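# First pitch night for my bun business, what should I cut from the deck?

**lensa_l**

Hi all! I've been lurking here since last winter and finally have something to ask. I got one of the eight slots at the Gourlay pitch evening (the small one, food and household companies only) and I'm so excited I can barely sleep. My company is Jokano. We make frozen steamed buns and sell them through 20 grocery stores, plus a little online shop that I run from my kitchen table.

You get seven minutes and then questions from the investors. My deck has nineteen slides. I know, I know! But I love every one of them.

Numbers so far: 2367 bags sold in July, up from 1297 in April, and 764 people on the mailing list. I'm looking for a small first round to pay for a shared production space and a second freezer. 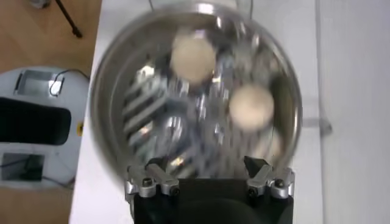 The part I keep going back and forth on is whether to open with those numbers or with how I got started, which is a good story but takes almost two minutes to tell. My cousin says story. My accountant says numbers. What did you all do?

— Lensa Lencho

**tapio_l**

Congratulations, that's a great room to get into! I pitched at Gourlay two years ago with a pet food company and I'd go numbers first, every time. April to July is your story. Put both months on one slide in huge type and let people look at it for a few seconds before you talk.

Nineteen slides in seven minutes is brutal. I had nine and still got the hand signal from the timekeeper.

**Carla N.**

I'm going to disagree with Tapio, in a friendly way. I've sat on the investor side at a few of these and by the fifth company every chart looks the same. The ones I remember told me something about a person. Two minutes is too long, but 40 seconds of story and then the sales slide would wake me up.

Also, please say how many of those bags went to people who had bought before. If you don't, it'll be the first question.

**tapio_l**

> by the fifth company every chart looks the same

Only if the charts are bad! But okay, 40 seconds I could live with. Agree completely on repeat buyers.

**elspeth_k**

Ask what slot you're in, Lensa. It changes everything. I went right after the break and half the room was still holding coffee, so my lovely quiet opening went nowhere. If you're first or straight after the break, start with something loud and short.

Other things I'd cut: market size (one sentence is plenty), the team slide if it's only you, and anything with a map.

**lensa_l**

You people are wonderful. I'm fourth, so just before the break. The map slide is gone, and it hurt a bit. For repeat buyers I can only see the online shop, the stores don't tell me anything. Is it weak to say that out loud?

**Carla N.**

Not weak at all! Say "online only" and give the figure. I'd trust you more for it.

**Oanh Châu**

Different question from the rest: do you have your terms ready? When I pitched Pokeck somebody walked up at the drinks table and asked what kind of deal I wanted, and I just stood there smiling. Get one page printed with the amount, what it's for and what you're offering. Have your lawyer read it first.

**tapio_l**

Not sure about the printed page. It can box you in before anybody has made an offer. I'd say the amount and what it buys, then set up a call.

**Oanh Châu**

Fair, maybe leave the offer off the paper. But know it in your head — I really didn't.

**elspeth_k**

If you want a practice crowd, a few of us from the Tultport founders group do run-throughs on video most weeks. Seven minutes on a kitchen timer, then we ask mean questions. It's a lot of fun. Send me a message and I'll add you.

**lensa_l**

Message sent! I'm down to eleven slides, and the story is at 55 seconds if I talk fast. Going to try both openings on Elspeth's group and see which one gets fewer blank faces. Will post the new running order here once I've slept on it.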